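Dotonance is a method for choosing the closing height and finger opening of a parallel gripper when the target is a thin, flat object lying on a hard surface. It was developed for small discs such as coins, tokens and poker buttons, which offer very little side wall for the fingers to press on. The method uses only the image from a camera mounted at the wrist. It was first described by Kornél Lakatos in an internal report and later extended with a second data set, Minia.

Background

Most grasp planners score a candidate grasp by the overlap between the finger pads and the sides of the object. For a disc a few millimeters thick the overlap is small at any pose, and an error in height that would be harmless with a box or a cup makes the fingers pass over the rim or press into the table. Force sensing can detect contact with the table, but only after it has happened, and repeated contact wears the fingertips. Dotonance estimates the height before the fingers close.

Reference view

Each run begins with a reference view of the bare work surface between the open fingers. The reference view holds no target. It supplies the brightness of the surface, the position of both fingertips in the image, and a map of fixed marks such as scratches and specks. Marks in the map are later ignored by the disc detector. Without this step, dark specks on a light surface were a common source of false edges. Shadows are not stored, as they move with the arm.

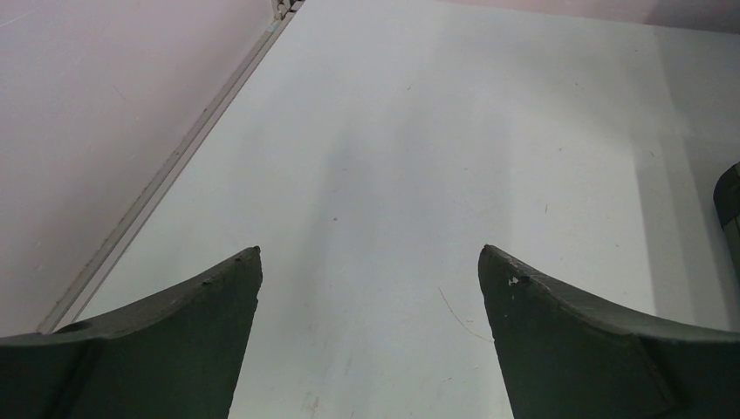
Manipulation Group, Department of Automation

The fingertips are located again in every new view, so a small shift of the camera mount between runs does not require a full calibration.

Method

A disc seen at an angle appears as an ellipse. The ratio of its short axis to its long axis gives the tilt of the camera relative to the surface, and the length of the long axis gives the distance if the diameter is known. Dotonance fits the ellipse to the rim, then compares two gaps: the one between the left fingertip and the rim, and the one between the right fingertip and the rim. The difference between the gaps is the centering error. The gripper is moved sideways until the error falls below a set limit, then lowered.

Printed text on the face is not read. Lettering does however produce strong edges inside the rim, and these are removed by keeping only the outermost closed curve. Objects that enter the view from the side are treated as obstacles if they lie within the path of either finger. Discs only partly in view are not fitted.
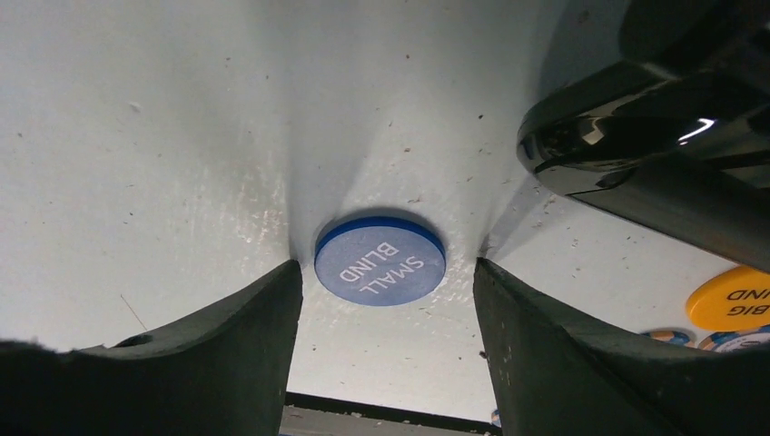

Small blind button between the gripper fingers; part of the big blind button is visible at right.

Centering can be done with unequal gaps if the controller allows one finger to touch first. In that case the disc slides on the table until the second finger meets it. The original report permits this for single discs but advises against it where other discs or chips lie close by - a sliding disc may ride up on its neighbor.

Evaluation

The Minia set contains 2,037 grasp attempts recorded in 26 sessions. Of these, 300 were held back for testing. Nine disc types were used, differing in diameter, thickness and color. The baseline was Chae, an earlier planner that takes the surface height as a fixed value. Dotonance had fewer failures than Chae on all nine types, with the largest gain on the thinnest discs. On the thickest type the difference was within the spread between sessions.

Limitations

The diameter of the disc must be known in advance. Stacked discs are not handled, and the ellipse fit becomes unreliable when a finger covers a large part of the rim. Glossy objects near the target can reflect its color and pull the fit to one side. The method also assumes a flat surface; cloth and foam were not tested.

Software

An implementation is included in the Fitby toolkit, where it replaces the fixed-height option. The reference view is taken automatically at startup unless a stored one is supplied.

Page last revised Apr 4, 2018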